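Skye Kerr spent four years on a film about a ferry that stopped running before she was born. "The Last Crossing to Hallden" follows the families of the 66 people who were moved off the island of Hallden when the state ended boat service and closed the school. It runs 78 minutes, and most of the people in it are past eighty.

Kerr grew up on the mainland side, in Resasside, where many of the islanders were resettled. She says she knew the story the way children know such things, in pieces.

"There was a street we called the island street," she says. "I thought it was called that because it flooded. I was in high school when my neighbor told me she was born over there and had never been back."

The neighbor is in the film. So is her brother, who refused to speak on camera for the first two years and then called Kerr on a Monday morning and asked her to come before lunch. That interview, recorded at his kitchen table with a radio going in the next room, takes up most of the middle section.

"I asked him if I could turn the radio off and he said no," Kerr says. "So it stays in. You can hear the weather report under the part about the cattle."

The cattle were shot on the beach the day after the last boat. The film has no footage of this and does not stage it. Kerr uses a county ledger instead, which lists each animal with the price paid to its owner. The total came to 935 dollars. She reads the entries herself, off screen, over a long shot of the shore as it looks now.

She had first written a narration for the whole film. Her editor, Vaughn Calloway, took it out in the second month of cutting.

"It was explaining things the people were already saying," Calloway says. "Skye had written it very carefully, so that was a hard week. We kept the ledger because no one else could say it."

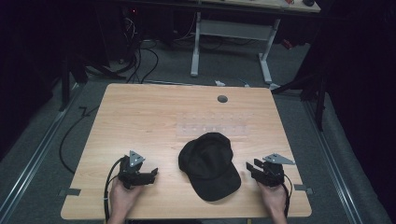 Calloway came to the project late, after Kerr had already shot 15 interviews and run out of money. He had been cutting television work and wanted something slower. The two of them worked out of a rented room above the Canpolat bakery, starting at six in the evening when Calloway got off his other job.

The finished film was paid for in part by Prillby, a small distributor that mostly handles films for schools and libraries. Kerr says the company asked for one change, a map at the beginning. She resisted, then drew it herself.

"They were right about the map," she says. "People at the early showings kept asking me how far it was. It's two miles. You can see the chimneys from the parking lot."

The state's part in the story is told mostly through letters. Officials had promised the islanders new houses with land behind them, and the houses were built without it. Kerr found the letters in the attic of a former county clerk, whose daughter let her scan them over a weekend. No one from the present state government agreed to be interviewed. Kerr asked three times and puts the dates of her requests in the closing titles.

She does not call the film an accusation. "I had people telling me to make it angrier," she says. "The ones who lived there weren't all angry. Some of the women were glad to have a doctor close by, and they said so, and their sisters stopped talking to them for years over it. I wanted both of those in."

The final scene was shot in April, when Kerr brought seven of the former residents back by fishing boat. They stayed on the island for an afternoon. One woman found the step of her house and sat down on it, and Kerr let the shot run until she got up again.

Calloway wanted to trim it. "I lost that one," he says.

The film plays at the Resasside library through the end of the month, with Kerr present at the evening showings. She is now recording the people who would not go out on the boat.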